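4. 맛 이름의 지리학: 과일에서 장소로, 장소에서 기분으로

4.1 자료와 그 한계

앞 장에서 살핀 과자류와 달리, 캔 음료의 맛 이름은 읽히는 환경이 일정하지 않다. 과자는 대체로 손에 들려 있거나 이미 뜯겨 있지만, 음료는 마시는 동안에도 한참을 어딘가에 놓여 있다. 놓인 동안 이름은 주변의 모든 사람에게 읽힌다. 본 연구가 매대의 진열 사진보다 일상적인 작업 공간의 표면에 관심을 두는 까닭이 여기에 있다. 매대에서 맛 이름은 옆의 다른 맛 이름과 경쟁하지만, 책상 위에서는 업무와 경쟁한다. 후자의 경우 승률이 훨씬 높다.

분석 대상은 플랄레크(Plalleck) 표시문 말뭉치에서 추출한 맛 이름 약 4,000건이며, 최종 추출 시점은 2020년 4월이다. 표기 차이는 원칙적으로 통합하였다. 다만 ‘복숭아’와 ‘백도’는 분리하여 두었는데, 예비 코딩에서 두 이름을 같은 것으로 처리하자는 제안이 연구진 내부의 예상 밖의 반발을 불러왔기 때문이다. 이 반발은 그 자체로 흥미로운 자료이나 지면 관계상 다루지 않는다.

표면에 관한 논의에서는 밝고 무늬가 적은 작업면을 기준 조건으로 삼았다(그림 1). 무늬가 강한 식탁보 위에서는 어떤 필기체도 제 목소리를 내지 못한다.

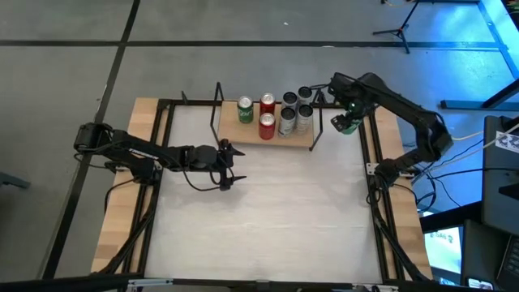 그림 1. 밝은색 나무 받침 위에 놓인 매끄러운 흰 작업면.

4.2 세 단계의 후퇴

맛 이름의 변화를 본고는 원료, 장소, 기분이라는 세 단계로 구분한다. 첫째 단계의 이름은 원료를 가리킨다. 레몬, 포도, 사과가 여기에 속하며, 소비자는 무엇을 기대해야 할지 안다. 기대가 배반당하더라도 무엇이 배반당했는지는 안다. 가상의 ‘포도 맛’이 실제 포도와 닮지 않았다는 불평은 포도라는 기준이 있어야 성립한다.

둘째 단계에서는 원료가 장소로 대체된다. 바르카리(Varkari)의 초기 제품군에서 흔히 보이는 ‘남쪽 섬’, ‘해안의 오후’ 같은 이름이 전형적이다. 섬에는 일반적으로 맛이 없다. 있다고 해도 짠맛일 가능성이 높은데, 해당 제품군에는 짠맛이 보고된 바 없다. 독자는 장소에서 과일을 거꾸로 추론해야 하고, 이 추론은 대개 파인애플에서 멈춘다. 망고까지 나아가는 독자도 있으나 확신은 약하다.

셋째 단계에서는 장소마저 형용사로 물러나고 그 자리에 기분이 들어선다. 이쯤 되면 이름은 음료의 성질을 말하는지 마시는 사람의 상태를 말하는지 분명하지 않다. 폴라크(Polák)의 마케팅 문서는 이 모호함을 ‘정서적 개방성’이라 부른다. 언어학에서는 보통 지시 대상의 부재라고 부른다.

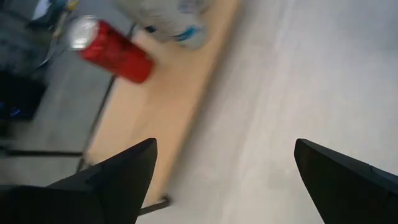
세 단계를 시간 순서로만 이해해서는 곤란하다. 말뭉치에는 한 제품의 앞면이 기분을 말하고 뒷면이 원료를 말하는 예가 드물지 않다. 앞면은 설득을, 뒷면은 자백을 맡는 셈이다. 두 면 사이의 거리는 물리적으로 캔 반 바퀴에 불과하지만, 면담에서 그 반 바퀴를 돌려 본다고 답한 참여자는 소수였고, 그중 일부는 재활용 표시를 찾고 있었다고 한다.

4.3 서체가 대신하는 것

이름이 원료를 가리키지 않게 되면 정보의 빈자리를 서체와 색이 메운다. 본 연구의 코딩 지침은 상표명과 맛 이름의 서체를 따로 기록하도록 하였다. 상표명은 굵고 곧은 대문자로, 맛 이름은 흘려 쓴 글씨로 적는 조합이 되풀이하여 나타난다. 굵은 글씨는 회사의 것이고 흘린 글씨는 휴가의 것이라는 암묵적 분업이다. 법적으로 책임을 질 가능성이 있는 부분일수록 글자가 곧다는 가설도 세워 보았으나, 영양 성분표의 글자가 너무 작아 곧은지 여부를 두고 코딩 담당자 간 일치도가 낮았다.

그림 2의 표시문에서도 이 대비를 확인할 수 있다. 상표명은 굵은 검정 글자이고, 맛 이름은 주황과 살구색의 필기체로 두 줄에 걸쳐 비스듬히 놓인다. 열대를 나타내는 명사 대신 형용사가 오고, 그 뒤를 기분에 해당하는 명사가 잇는다는 점에서 셋째 단계의 교과서적 구성이라 할 만하다.

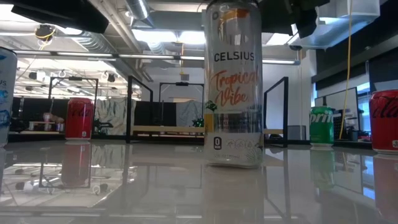 그림 2. 상표명 ‘CELSIUS’와 맛 이름 ‘Tropical Vibe’의 서체 대비.

비스듬함의 기능에 대해서는 선행 논의가 갈린다. 기울어진 글씨가 속도를 암시한다는 견해와 느긋함을 암시한다는 견해가 같은 정도의 확신으로 제시되어 왔으며, 같은 저자가 두 견해를 모두 제시한 경우도 있다. 본고는 기울기가 그 자체로는 아무것도 암시하지 않으며, 함께 쓰인 색이 의미를 결정한다고 본다. 주황 계열과 만나면 느긋해지고, 파랑 계열과 만나면 빨라진다. 회색과 만난 사례는 스틸스카(Stillska)의 한정 제품뿐이어서 일반화하지 않는다.

4.4 읽기 과제의 결과

참여자 50명에게 맛 이름만을 활자로 제시하고 예상되는 원료를 적도록 하였다. 첫째 단계의 이름에서는 답이 거의 흩어지지 않았다. 둘째 단계에서는 앞서 말한 대로 파인애플이 우세하였다. 셋째 단계에서는 원료를 적는 칸에 원료가 아닌 것을 적는 응답이 나타나기 시작했다. ‘선풍기’, ‘퇴근’, ‘모르겠지만 노란색’ 등이 그 예이다. 코딩 지침에 따르면 이들은 무효 응답이지만, 셋째 단계의 이름이 요구하는 바에 가장 충실한 응답이기도 하다. 이에 별도의 범주를 두어 보존하였다.

같은 참여자에게 9월에 과제를 다시 실시했을 때에도 경향은 유지되었다. ‘퇴근’이라고 적었던 참여자는 이번에도 ‘퇴근’이라고 적었다. 재검사 신뢰도의 관점에서는 고무적이다. 이 범주의 응답이 상표에 대한 호감과 관련되는지는 5장에서 구매 기록과 함께 검토한다.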